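The man who can't stop listening to doors
1/15/19
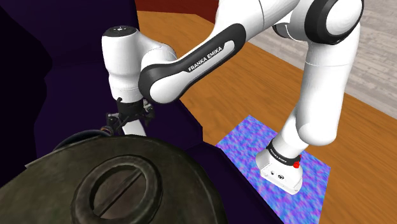
Cyrill Lanz started with hinges. He was nineteen, minding his aunt's house outside Dekley, and the laundry door had a creak so musical that he recorded it on a cassette deck and played it back at half speed. "It was like a cello with a head cold," he says, delighted all over again. "I must have opened that door until two in the morning. I was hooked, completely hooked!"

He now has 418 doors on file, and I spent a long, very happy afternoon hearing a good many of them. Lanz makes sound effects for radio drama, and doors are what he loves best. He'll play you a pantry door, then a church door, then the same church door with the heating on, and he watches your face the whole time to see if you've caught the difference. (I caught it! Eventually.)

"A door tells you how big the room is before anyone opens their mouth," he says. "You get the latch, then a little breath of air, then the room. If I do it properly the writer can cut a whole line of dialogue."

His favourite is from a grain store in Giraldo. It took him 5 visits to get it, mainly on account of the magpies, and it runs for 56 seconds from the first scrape to the last rattle. We listened with the curtains drawn. There's a low groan, a pause you'd swear was the end, and then the whole thing lets go with a boom I felt in my ribs. He has used it in a ghost story, a shearing comedy and, slowed right down, as a ship going under.

I asked whether anyone minds a stranger turning up to record their house. "People are lovely about it," he says. "They always apologise for the squeak and offer to oil it. I have to beg them not to! One bloke in Brodia had the can in his hand when I came up the path."

His kit is plainer than I'd imagined. Two microphones, one close on the latch and one well back in the room, a pair of headphones mended with tape, and thick socks, as boots on floorboards have ruined more takes than traffic ever did. He records each door opened by someone angry, someone tired and someone trying not to wake the baby. The baby one, he reckons, is the hardest to act and the one producers ask for most.

Lately he's been working on a six-part serial called Britar, set almost entirely in a boarding house, with a different door for every lodger. The landlady's has a loose brass knob that gives a tiny double click, and by the second episode you know she's coming before she's said a word. It's marvellous stuff, and I've been fiddling with the knobs at home ever since.

Is there one he hasn't managed to get? He answers before I've finished asking. "A bank vault. A proper old one, with the wheel. I've written to everyone I can think of." He's had a single reply so far, and they've asked him to ring back in September.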